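Quick note before you go digging: this is the README for the Tisstead kitchen folder, and I'm the one who keeps it (Efe Dauda, hi!). If you came for the Indley pantry lists, those live one level up and Kwan-ho looks after them.

# Tisstead kitchen: counter and tray notes

So this started as me wanting one place to write down where stuff goes on the counter, and then it sort of grew. There are 633 entries in it now, which is a lot for a counter! Each entry is one line in `counter.csv`: an item, where it was, where it ended up, and whatever the person felt like typing in the notes column. Dwynwen types a LOT in the notes column. I've left hers in.

## What's in the folder

- `counter.csv` - the main list
- `names.txt` - what we call things (please read this one, see below)
- `trays.md` - my ramblings about trays versus boards
- `old/` - October and earlier, before we agreed on names

## Names, because we argued

"Tray" means it has raised sides. "Board" means you could cut on it. I know that sounds obvious, but Nii had been writing "wood thing" for both and I couldn't sort any of it out afterward. The toaster is the two-slot one and the toaster oven is the toaster oven, so please don't write just "oven" for either. The teal one with the wooden lid is `teal`. The round white one with the bit of red on the lid is `white_round`. Fine, not poetry, but it works.

Play food gets its own category, `toyfood`, and yes, it counts as food for the plate rows. Lemon, watermelon slice and banana each get a line. Tea goes under `dry`, along with cereal.

## Using it

Open it in any spreadsheet. Idris put in a filter that hides anything that didn't move, and I like that one on most days. Keep the notes column under 600 characters or the printout goes weird (Dwynwen, this means you). The file slows down on my old laptop somewhere past 2,000 lines, so we've got room.

## The counter and the woodwork

Wood grain close up first, then the counter with the fruit on its blue plate, then the counter with the open tray empty. 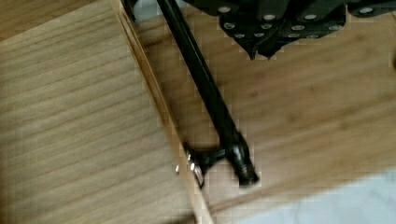
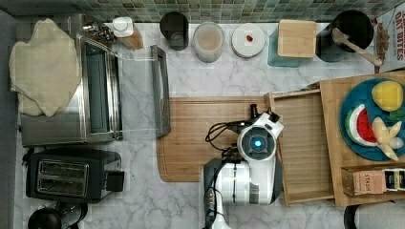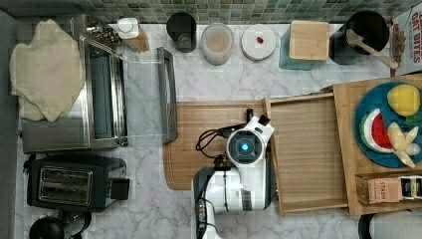 ## Stuff I still need to fix

There are 11 rows where the tray column just says "yes". I have no idea what past me meant by that. I'm also not happy with how lids are handled: right now a lid is part of its jar, but if somebody sets one down on the counter it needs its own line, and then the jar row looks wrong. Idris wants a separate lids file and I want to go to bed.

If you add rows, put your initials in the last column and sort by item before you save. Typos are fine, just tell me if you rename anything in `names.txt`, since Kwan-ho's pantry list borrows from it.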